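Buy the Table Before the Arm
By Povilas Mägi

Last November our workshop in Stuton received money for automation, and the first thing everybody wanted to discuss was the arm. Which reach, which payload, which color even. I understand this. I did the same when I worked in Esville, and I paid for it during two years.

My opinion is simple and some colleagues do not like it. A small lab should plan the room first and choose the robot at the end. The arm is the part of the budget that is easiest to get right. The seller gives you a price and a delivery time, and both are usually true. All other lines are guesses, and we guess too low.

Let me give one case. In Esville we bought a gripper for 4,000 dollars and we were proud of the discount. Then came the mounting plate, spare fingertips, a longer cable and a second power supply. These small things together cost 2,551 dollars, and no line in the plan had room for them. We took the money from training. For 27 weeks only one person knew how to restart the cell, and when she was on vacation the cell was on vacation too.

Séverine Riviere, who does the purchasing at Rätsep, disagrees with me. She says that if you wait with the robot, the money goes to somebody else. She is right about the danger. I would answer that a plan with furniture, cameras, lighting and bins in it is harder to cut, as it looks like a plan made by people who will use it.

Objects are another line I always see empty. Someone must buy the bowls and the toy food, and buy them again when they are worn.

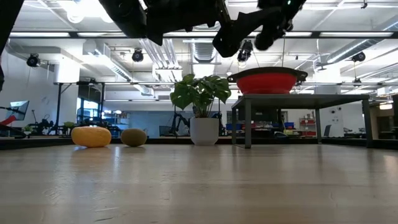 A gripper over a red bowl, with more arms and ceiling cameras in the room behind.

Cameras too deserve their own line – with mounts, cables and the hours of a person on a ladder. At Ison they now keep 30 percent of every equipment budget free until the machine is installed. I find this a little high, but I prefer it to what we did. Our application for next year has the tables on page one and the arm on the last page, and I expect to be asked why.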